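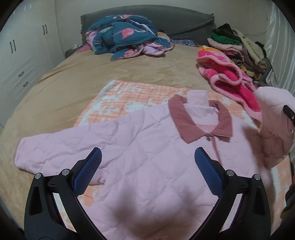
Slide 1: Quilted jacket, corduroy collar, front side up on the bed.

Start with the jacket. Let people look at it before saying anything. Then ask who in the room folds a padded jacket and who hangs it. Expect a split, and expect the folders to be louder.

My position, so it's out in the open: I don't believe most of what gets said about folding. I've read the booklets. I gave the Skultunar method 30 days in my own closet, drawers and all, and by the end I had the same clothes in the same mess, only in smaller rectangles.

What the booklets skip is puff. A T-shirt stays where you put it. Quilting with big diamonds and air between the seams pushes back. Point at the collar too: wide, pointed, ribbed corduroy. Every diagram I've found assumes a flat neckline. Fold this one in thirds and you have to decide what happens to those points, and the diagram won't help you.

Sleeves next. The usual advice is "arms in, smooth down, fold up." On the slide one sleeve lies out nearly straight and the other is bunched and raised. Ask which of those two the advice is written for. (Pause. Somebody will say "neither." Fair enough.)

Wollstead numbers, keep it short. Their handout lists 563 garments sorted at the Virndale swap in November and claims folding saved space. Saved it compared to what? There is no column for hanging and no column for the big plastic bin. I asked and got a second copy of the handout. Don't get stuck here, the last audience wanted to argue about bins for the rest of the hour.

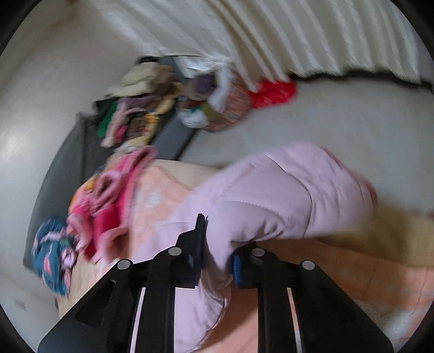
Slide 2: Pink padded garment on the move, clothes piled on the peach blanket.

Talk about the bed as a work surface. People recommend it because it's big and it's right there. I'm half convinced. A soft blanket wrinkles under whatever you're trying to flatten, and the pile ends up sharing the space. Look left: pinks, a deep crimson, ruffled edges, a blue floral cloth partly over them. I'd move that pile before touching anything padded. The Alarcón guide says to work beside it "for momentum." I have never once had momentum from a pile.

Two things I will stand behind:

Close the front before you fold. If there's a snap at the neck, snap it.

Fold padded things last and put them on top. They crush, and then they look slept in.

The rest is preference – mine included. If your jacket goes on a hook by the door and you can find it in the morning, I have nothing to sell you.

Questions. If the 3 minute fold comes up, ask whether they timed it with a coat or with a pillowcase.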